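From the Gadunden Residents' Newsletter, September

Power strips and extension cords: what to check before the heating season

Every fall the building office gets more calls about tripped breakers. Most come from the older units on the Alarcón side, where the living rooms were wired with 13 outlets or fewer for the whole apartment. People make up the difference with power strips. That is fine for lamps, chargers and computers, but a few habits cause trouble every year.
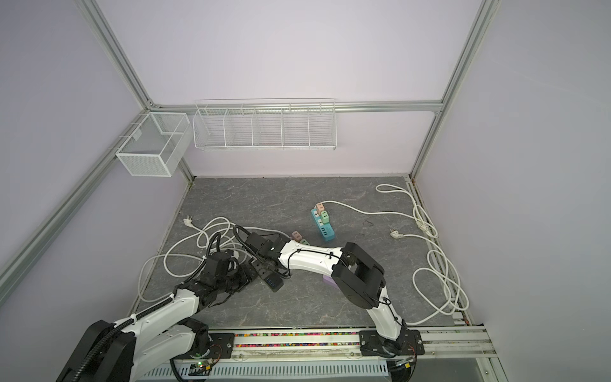
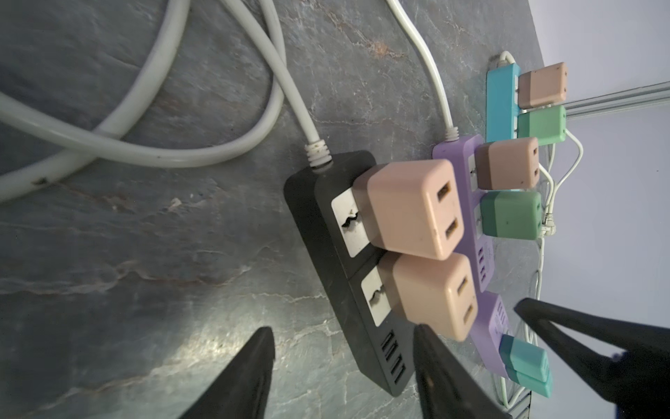
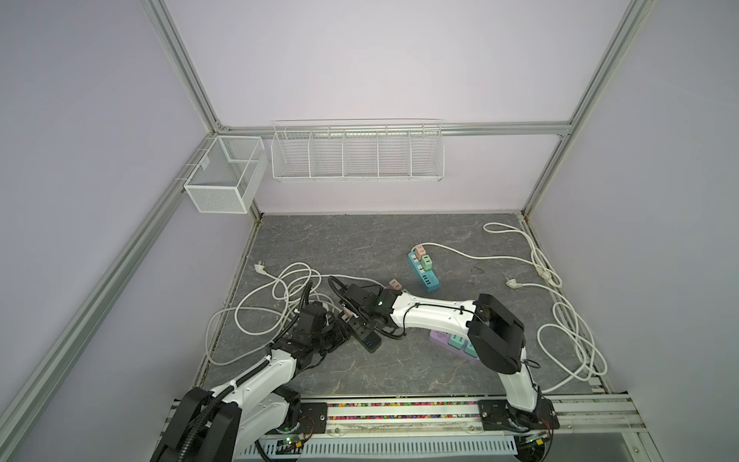 Space heaters come first. A heater should be plugged straight into a wall outlet with nothing in between. The same goes for microwaves, toaster ovens, hair dryers and window air conditioners. A strip may carry the load for a while and then get hot at the plug, where you won't notice it behind a couch.

Do not plug one strip into another. If the cord won't reach, buy a strip with a longer cord. We found 7 units doing this during the spring walk-through, and in two of them the second strip was under a rug.

Look at the cord end to end once a year. Unplug it first. Cracks, soft spots, brown marks near the outlets or a plug that wobbles all mean the strip should go. Tape is not a repair. If a strip feels warm with only a lamp on it, stop using it and check the wall outlet too - the outlet may be the part that is failing. Call the office and we will send someone.

Surge protection wears out, and a strip can keep working as a plain strip long after that part is gone. Many have a small light marked "protected." If yours has gone dark, replace it.

Old strips and cords can go in the gray bin in the Gitier Street lobby until the end of the month. Please don't put them in the regular trash. Batteries and light bulbs do not go in this bin.

The electrician will be in the building for outlet checks next month, starting with floors 14 through 18. There is no charge. Sign up on the sheet by the mailboxes or call the office before noon. Someone over 18 has to be home for the visit, and furniture should be moved away from the outlets you want looked at.

The Sisus Court units have their own panel and will be done in a second round. A notice will go under those doors.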